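# Keeping a robot work surface clean and usable

Tips from the Burkcombe shop for anyone running pick-and-place tests on a tabletop, whether that is a paid lab bench or a kitchen table with a small arm clamped to it. Most of this came out of a test we ran in May to find out how much the state of the table changes the results. The short version of the result comes first and the tips follow.

## What we tested

We wanted to know if crumbs, scratches and smudges on a tabletop make a gripper miss. People argue about this a lot, and the usual advice is to wipe everything down before every run. That takes time, and we had never measured what it bought us.

The method was plain. We did 712 grasp attempts on small foam and plastic pieces, split between a wiped table and one left as it was after a normal day. The order was drawn from a shuffled list so that the clean runs did not all land in the morning. A run was scored as a miss if the piece was not off the table when the arm reached its raised position. If a piece was lifted and dropped later, that went in a separate column.

The wiped table had 14 misses. The unwiped one had 26. When we went back through the logs, most of the difference came from two things: grit under the piece, which let it slide as the fingers closed, and crumbs the software had marked as something to pick up. Old scratches in the surface made no difference we could find.

This was one arm, one table and one set of pieces. Treat it as a starting point and run your own count.

## Wiping down

Use a barely damp microfiber cloth, then a dry one. Wipe with the grain if your top has a grain. Going across it pushes dust into the low spots and you will see it come back as a gray film.

Do not use furniture polish. It leaves the top slick, and light pieces will skate when a finger touches them. If polish has already been used, a few drops of dish soap in warm water will take it off in two passes. Rinse the cloth between them.

Foam sheds. If you use sponges or foam blocks as test pieces, brush them off over a trash can before they go on the table. A clean one-inch paintbrush does this well and costs very little.

Wipe every 5 runs if you are working with foam. For hard plastic, once at the start of a session was enough for us.

## Marks that come off and marks that don't

Before you try to clean a mark, run a fingernail over it. If the nail catches, it is a scratch or a chip and scrubbing will only make a shiny patch around it. Leave it alone.

If the nail slides over, try in this order:

1. Dry cloth.
2. Damp cloth.
3. White pencil eraser, light pressure.
4. Rubbing alcohol on a cotton swab, tried first in a back corner.

Dark smudges often come from rubber finger pads and usually lift at step three. Stop as soon as the mark is gone.

Once a week, make a simple map of the permanent marks. Tape a sheet of paper to the wall, draw the outline of the table, and put an X where each scratch is. When your software reports an object in an odd place, check the map first. It has saved us a lot of pointless searching.

## Looking after the fingers

Gripper fingers wear on the inside faces before anywhere else. Check them under a bright lamp with the hand open. A light, blotchy look is normal after long use. Replace the pads when you can feel a step or a groove, or when one side is noticeably smoother than the other.

Clean the inside faces with alcohol on a lint-free wipe and let them dry fully before the next run. Keep oil well away. If you oil the joints, close the hand in a folded paper towel afterward and throw the towel out.

Never clean the fingers with the arm powered and enabled. Use the stop button, then switch off.

## Lighting and backgrounds

Light from one side gives long shadows, and the hand throws its own shadow on the spot it is about to reach for. Two lamps set wide apart, each pointed a little above the table, will soften it. You will not get rid of it completely.

Bold patterned panels behind a table give a camera plenty of edges to work with, but they can confuse simple color or outline detection if the camera sees them in the same view as the pieces. If that happens, crop the working area in software so it stops short of the back edge. Taking the panels down is more work and you may want them later.

Watch for glare on white panels. If part of one washes out to plain white, turn the nearest lamp away or drop its brightness before touching the camera settings.

## Placing the pieces

Keep pieces away from the outer edge of the camera view. A block that is only half in view can still be found, but the guess at its center will be off, and the hand will close on a corner. We use a strip of low-tack tape to set the limit while laying things out, then peel it before the run.

Bright colors on a gray top are the easiest to find. If you have a choice, start with yellow or orange and move on to dull colors once the basics are working.

Check for tape residue. It holds pieces down just enough to spoil a result. The eraser takes care of it.

## Keeping the count

Write results on paper as well as in the log. The Asach sheet we use has four columns: run number, table state, result, notes. Put the notes in while the arm is returning to its start position. Left until later they come out as "fine" and "fine" and "missed," and you can't do anything with that.

Decide what counts as a miss before you start and write it at the top of the sheet. We changed our definition partway through the first try and had to throw that batch out.

If you share your numbers, list the table material, the kind of pieces, how often you wiped, and how old the finger pads were. Without those, two counts can't be compared.

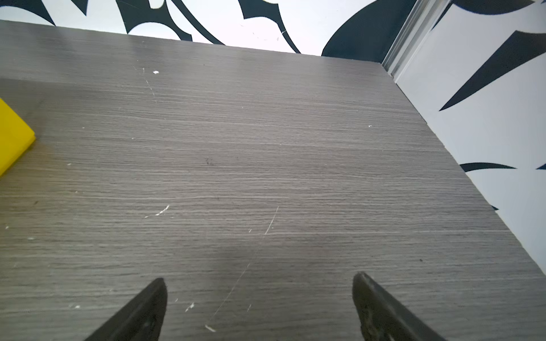

*Photo: Burkcombe shop, wrist camera view*

With the hand open over bare tabletop, you can check the surface between the fingers for specks and chips. Go over this area first with the dry cloth. The thin pale scratches are the kind to put on the map and leave.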